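Home - Reviews - Living Room - Cleaning - Forum - About - Contact

Dovine fabric and upholstery cleaner: one summer, one dog, one very tired couch

I bought the Dovine back in June after the third time our dog Biscuit came in from the creek and went straight for the cushions. I'd been renting a big machine from the hardware store twice a year, and between the rental and the little bottle of soap they make you buy, I figured a small one of my own would pay for itself pretty fast. It cost me $166 with the extra upholstery nozzle, and I've used it enough now that I think I can say something useful.

First, the size. It's about as big as a picnic cooler and it lives on the floor of my hall closet next to the vacuum. The hose is long enough that I can park the machine in one spot and do a whole three-seater without dragging it along behind me, and I love that (the rental one used to follow me around like a sulky toddler). The cord could be longer. I end up using an extension cord in the den, and I'm sure the manual has something stern to say about that.
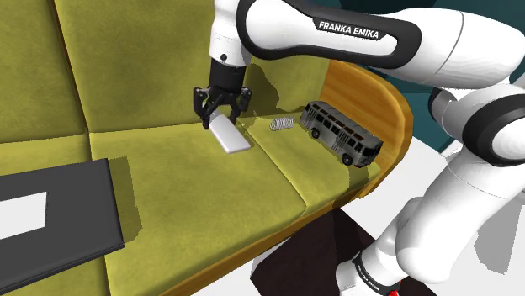

The tank is where I have my first real gripe. You fill it from the top, fine, but the cap is a quarter-turn thing that feels closed well before it is. I tipped mine on the way back from the sink and got water all down my leg and into my slipper. Now I turn it until it clicks and then give it another nudge. The dirty tank is much better - wide mouth, easy to rinse, and there's a little float in there that shuts off the suction when it's full.

And oh my goodness, the dirty water! I thought our couch was fairly clean. We vacuum it, we shake out the throws, we don't really eat on it apart from movie nights. The first tank came out the color of strong tea. I made my husband come and look at it and he asked me to please stop showing him things before dinner.

I've tried two nozzles. The wide one that comes in the box is good on flat seats and car mats. The narrow upholstery one is the extra, and I'd say buy it, because piping and seams are where all the crumbs and hair pack themselves in and the wide one just skates over them.
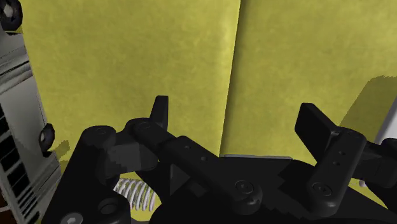

Review by Nilmini Sivakumar
Filed under: Cleaning
Updated in September

Now the soap. Dovine wants you to use their own, and it works, but it has a perfume that hung around in my den for two days. My neighbor Selvaraj has the same machine and swears by the Druvex unscented, so I borrowed half a bottle from him and I've stuck with it. I can't tell any difference in how clean things come out. It leaves less of that stiff, crunchy feeling once the fabric dries too, especially if you do a pass with plain warm water at the end. Do check your care tag before you try any of this. Ours says water-based cleaner is fine, but my mother's old armchair says solvent only and I haven't gone near it.

Noise: it's loud. Biscuit leaves the room, which is handy. I wouldn't run it after eight at night in an apartment.
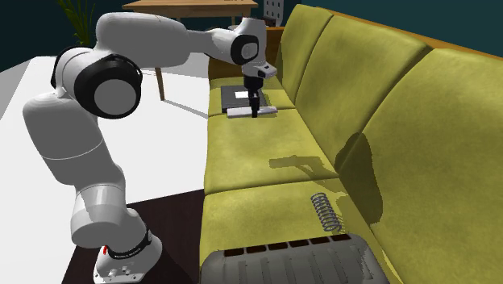

Drying time is the thing I'd want to know before buying, so let me be fair about it. With the windows open in July our seats were ready to sit on by suppertime if I started right after breakfast. In damp weather it's more like the next morning. Go slowly on the suction pass, slower than you think, and do it twice. I'd also do an entire cushion at a time, never just the spot, and that goes double for a light or mid-tone fabric like a yellow-green sofa, where a water ring can sit there staring at you for weeks. I made one of those on the left arm of ours and had to redo the whole thing to get rid of it.

Would I buy it again? Yes, I think so. I looked at the Hellberg, which has a bigger tank and a heater, but it weighs a ton and I have stairs. If you only clean your couch once a year, keep renting. I still need to try it on the stair carpet, and I'll add a note when I do.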